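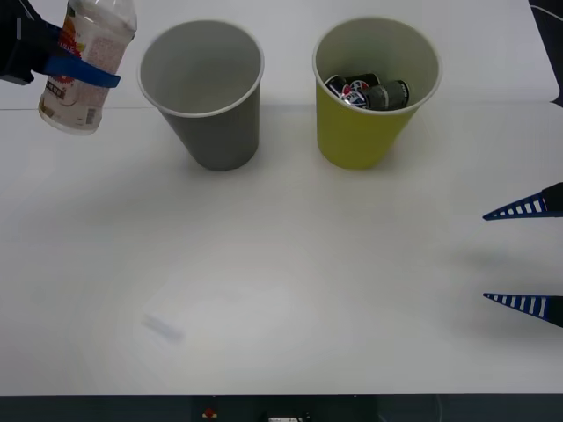 빈두 메논(Bindu Menon)은 내가 녹음기를 켜기도 전에 반론부터 꺼냈다. "의식이 몸과 세계 사이에서 일어난다는 말, 듣기는 좋죠. 그런데 그 말이 틀렸다면 우리는 무엇을 보고 틀렸다는 걸 알게 됩니까?"

그는 심리철학을 전공했고, 마음이 머릿속에만 있지 않다는 이른바 '확장된 마음' 논쟁을 오래 따라왔다. 3월에 나온 책 『빌려 쓴 기억』은 이 논쟁에 대한 꽤 불친절한 보고서다. 나는 책을 읽으면서 여러 번 밑줄을 그었고 그보다 자주 물음표를 달았다. 오후 네 시에 시작한 대화는 저녁을 거르고 계속됐다.

책의 출발점은 익숙하다. 기억이 나쁜 사람이 수첩에 주소를 적어 두고 필요할 때마다 꺼내 본다. 이 수첩은 그의 기억인가? 그렇다고 답하는 쪽은 수첩이 하는 일이 뇌가 하는 일과 같다면 재료를 따질 이유가 없다고 말한다. 메논은 이 대목에서 얼굴을 찌푸렸다.

"'같은 일을 한다'는 말이 너무 싸게 팔려요. 어느 높이에서 보느냐에 따라 무엇이든 같은 일을 합니다. 아주 높이서 보면 제 기억과 도서관도 같은 일을 하죠. 정보를 넣고, 꺼내고. 그런데 제가 떠올린 기억은 떠올리는 동안 바뀝니다. 서로 섞이고, 엉뚱한 것과 붙고, 가끔은 없던 일까지 만들어 내요. 수첩은 그런 걸 하지 않습니다."

그 차이가 왜 중요하냐고 물었다. 뇌의 기억이 부정확하다는 사실은 오히려 수첩 쪽에 유리한 증거가 아닌가.

"성능 시합이라면 그렇겠죠. 하지만 우리가 묻는 건 무엇이 기억이라는 종류에 드느냐예요. 고래가 물고기보다 헤엄을 잘 친다고 물고기가 되지는 않잖아요."

비유가 매끄러워서 나는 조금 경계했다. 종류를 어떻게 나눌지는 바로 지금 다투고 있는 문제다. 고래의 경우에는 생물학이 답을 갖고 있지만 기억의 경우에 누가 그 답을 갖고 있는지는 분명하지 않다. 그렇게 말하자 그는 잠시 창밖을 보았다. "인정합니다. 그 비유는 책에서도 뺐어야 했는데 편집자가 좋아했어요."

책의 3장은 둘라노(Dulano) 연구로 알려진 설문 조사를 다룬다. 응답자 1,869명에게 휴대전화를 잃어버렸을 때의 느낌을 물었고, 그중 1,217명이 '내 일부를 잃은 것 같다'는 문장에 동의했다. 이 숫자는 강연과 칼럼에 자주 불려 나와 마음이 이미 기기 속으로 뻗어 나갔다는 증거로 쓰였다. 메논의 평가는 짧았다.

"사람들이 은유를 이해한다는 증거입니다. 고향 집이 팔렸을 때도, 오래 응원한 팀이 없어졌을 때도 같은 문장에 동의할 거예요. 대조 문항이 없어요. 저는 그 논문에서 그걸 찾느라 이틀을 썼습니다."

나도 논문을 찾아 읽었는데, 그의 말이 완전히 공정하지는 않다. 대조 문항은 없지만 저자들은 부록에서 그 한계를 스스로 적어 두었다. 과장은 대개 논문을 옮긴 사람들이 했다. 이 점을 지적하자 메논은 부록을 읽었다고 했고, 부록에만 적은 한계는 적지 않은 것과 비슷하다고 했다. 나는 동의하지 않는다. 적은 것은 적은 것이다.

그렇다고 그가 반대편, 그러니까 뇌가 전부라는 쪽에 선 것은 아니다. 뇌 영상으로 의식의 자리를 찾았다는 발표에도 그는 똑같이 박하다. 책의 5장은 '말렉(Maleck) 지수'라는 것을 다루는데, 뇌 활동의 복잡도를 0에서 1,000까지의 점수로 바꾸어 의식의 정도를 매기겠다는 제안이다.

"온도계와 비교하더군요. 그런데 온도계가 나오기 전에도 사람들은 뜨거운 것과 찬 것을 대체로 일치되게 구별했습니다. 거기서 시작해서 눈금을 고쳐 나갔죠. 의식의 정도에는 그런 출발점이 빈약해요. 깨어 있는 사람과 깊이 잠든 사람을 가르는 건 할 수 있습니다. 그 사이에 300점짜리와 400점짜리 의식이 있다는 건 무슨 뜻이죠? 문어는요? 저한테 숫자를 주지 말고 그 숫자가 없으면 못 하는 설명을 하나 달라고 했습니다. 아직 못 받았어요."

이 지수가 임상에서 쓸모 있을 가능성은 없느냐고 물었다. 반응이 없는 환자가 무언가를 느끼고 있는지 알아야 하는 의사에게는 거친 눈금도 없는 것보다 나을 수 있다. 메논은 여기서 처음으로 천천히 말했다. "쓸모는 있을 수 있어요. 저는 그 쓸모를 깎아내릴 생각이 없습니다. 다만 쓸모 있는 지표와 의식의 본성을 밝힌 이론은 다른 물건이고, 보도자료에서는 둘이 늘 한 문장에 들어가 있습니다."

대화가 가장 거칠어진 것은 행위 이야기에서였다. 지각은 손과 눈을 움직여 세계를 더듬는 솜씨라는 견해가 있다. 컵의 뒷면이 보이지 않는데도 컵을 온전한 것으로 경험하는 까닭은, 고개를 돌리면 뒷면이 보이리라는 것을 몸이 알고 있다는 데 있다는 설명이다. 나는 이 견해를 꽤 좋아한다. 메논은 좋아했던 적이 있다고 했다.

"매력은 알아요. 저도 그걸로 석사 논문을 썼으니까요. 하지만 몸을 전혀 움직이지 못하는 사람도 봅니다. 그러면 지지자들은 실제 움직임이 아니라 움직임에 대한 암묵적인 앎이라고 물러서죠. 그 앎은 어디 있습니까? 결국 뇌 이야기로 돌아와요. 문으로 내보낸 손님이 창문으로 들어온 겁니다."

그 앎이 뇌에 저장되어 있다고 해도 뇌만으로 생겨난 것은 아니지 않으냐고 되물었다. 평생 움직인 몸이 없었다면 그런 앎도 없었을 것이다. 그는 원인과 구성 요소를 구별해야 한다고 답했다. 빵을 만들려면 오븐이 있어야 하지만 빵 속에 오븐이 들어 있지는 않다는 것이다. 맞는 구별이다. 그런데 이 구별이 마음에도 빵만큼 깨끗하게 적용되는지, 나는 책을 덮고도 확신하지 못했다. 숨을 쉬는 일에서 공기는 원인인가, 구성 요소인가. 이 질문에는 그도 답을 미뤘다.

『빌려 쓴 기억』의 약점은 여기 있다고 생각한다. 메논은 남의 논증에서 나사가 빠진 자리를 기막히게 찾아내지만, 자기 것은 조립해 보여 주지 않는다. 마지막 장에서 스물 몇 쪽에 걸쳐 '절제된 입장'을 약속하는데, 읽고 나면 절제는 남고 입장은 희미하다. 빅사이드(Bikside) 출판사가 붙인 뒤표지 문구는 '의식 논쟁의 판을 바꿀 책'이라고 되어 있다. 판은 그대로다.

뒤표지 이야기를 꺼내자 그는 웃었다. "제가 쓴 문구가 아니에요. 저라면 판에 먼지가 많다는 걸 알려 주는 책이라고 했을 텐데, 그러면 안 팔린다더군요."

다음 책은 꿈에 관한 것이라고 한다. 마타르(Matar) 연구소의 수면 실험 기록을 2년째 읽고 있다고 했다. 꿈은 바깥 세계와 거의 끊긴 채 일어나는 경험이니, 확장된 마음 쪽에는 골칫거리이고 뇌 쪽에는 선물처럼 보인다. 메논은 그 선물도 아직 뜯지 않겠다고 했다. 꿈 보고는 모두 깨어난 사람이 하는 말이고, 깨어난 사람은 기억을 고쳐 쓴다. 그럼 그 기록으로 무엇을 주장할 수 있느냐고 묻자 그는 가방을 챙기며 말했다.

"그걸 몰라서 읽고 있습니다."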